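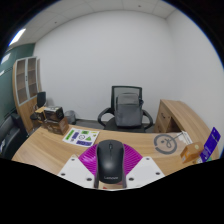 The Lenovo wireless mouse and the curved desk in oak colour.

Esness curved desk with mouse set

The Esness is a large office desk for persons who need a wide surface. Its front runs in a soft curve, and the finish is a light oak tone with the grain going from side to side. Price is 449 for the desk. The mouse and the pad are sold separately, or together as the Nila set. 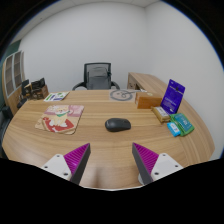
Mouse and Nila pad on the light wood grain.

The Nila pad has rounded corners and a cartoon print in pink, red and beige, with a cream-coloured animal in a green scarf. You can order it without the mouse – please write this in the order note.

If your room is small, measure it before you order. The desk needs free space behind it for a chair, and also in the doorway on the day of delivery. We bring it on Saturday mornings only. Two people should be at home.
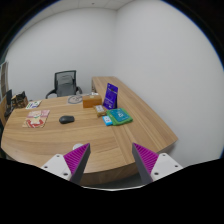 Assembly takes almost 211 minutes for one person, so we advise to ask for our fitter, Rodica Pop. She also takes the packaging away if you wish.

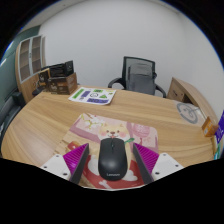

The mouse is black and matt, with two buttons and a scroll wheel. A spare battery is in the parcel. For questions about stock or delivery please write to Hüsnü Yaman at Wekuven. He answers within 11 hours, also in April when our showroom is closed.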